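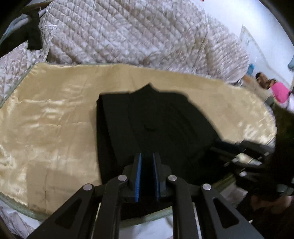 # Préhenseur qui ne s'ouvre plus après un pli

**mzk_31** – 2019-05-28

Bonjour à tous. Je travaille sur du pliage de vêtements avec des préhenseurs à main, deux doigts parallèles, patins bleus, biellettes noires en plastique. Électronique Vuden, firmware d'origine. Depuis hier le préhenseur gauche reste fermé une fois sur cinq en fin de pli. Le moteur force, la carte coupe, et il faut débrancher pour récupérer la main.

Ça arrive surtout sur les tissus noirs et sur le satin. Sur une serviette éponge je n'ai rien vu. Seuil de courant réglé à 600 mA. Une idée ?

**pivot_sec**

Regarde tes axes avant de toucher au logiciel. Sur ces biellettes le plastique prend du jeu, l'axe se met de travers et ça coince en position fermée. Démonte, nettoie, remonte sans graisse.

**Noreen Bugti**

Pas d'accord avec pivot_sec. Si c'était mécanique, la serviette bloquerait aussi, elle est plus épaisse et elle charge davantage les doigts. Le satin est fin, les patins se touchent presque, et le moteur continue de serrer parce que la consigne de fermeture n'est jamais atteinte. Il finit en surintensité. On a eu le défaut chez Preltura, code 13 dans le journal. Tu as quel code ?

**mzk_31**

Code 13 aussi, à chaque fois. Les axes sont en métal poli, ils tournent bien à la main quand c'est hors tension. Pas de jeu que je puisse sentir.

**pivot_sec**

Hors tension ça ne prouve rien. Le jeu se voit sous charge.

**gruau**

Question bête : tu poses le vêtement sur quoi ? Chez nous on avait un drap satiné par-dessus le lit, et les doigts pinçaient le drap en même temps que le pull. Le dessous glisse, ça fait un bourrelet entre les patins et le préhenseur tire de biais.

**mzk_31**

Un tissu satiné crème et doré, oui, étalé sur le lit. Je n'avais pas fait attention à ça. Le vêtement noir plié est posé directement dessus.

**Noreen Bugti**

Les deux peuvent se cumuler. Essaie dans cet ordre :

1. Consigne de fermeture relevée de 1 mm.
2. Même pli, même vêtement, directement sur le drap blanc.
3. Si ça bloque encore, démontage des axes.

Et ne monte pas le seuil de courant. J'en ai vu passer à 3000 mA pour « faire taire l'erreur » – ça se termine avec un doigt coincé ou un moteur cuit.

**k_inthanon**

Je ne suis pas aussi catégorique sur le seuil. Sur la Gruvetero on tourne plus haut que 600 sans souci, le moteur est donné pour.

**Noreen Bugti**

Le moteur, oui. Les biellettes en plastique, non. Et il y a quelqu'un au bout de la poignée.

**mzk_31**

Retour d'essai. Avec la consigne relevée, deux blocages sur toute la série, contre un sur cinq avant. Sans le satin, aucun. J'ai quand même démonté : un axe extérieur est marqué d'un côté.

**pivot_sec**

Donc il y avait bien quelque chose sur les axes.

**mzk_31**

Une marque, oui. Cause ou conséquence, je ne sais pas. Je le change et je remets le satin pour voir. Seuil laissé à 600.

**gruau**

Mets le journal complet si ça recommence, avec les courants des deux côtés.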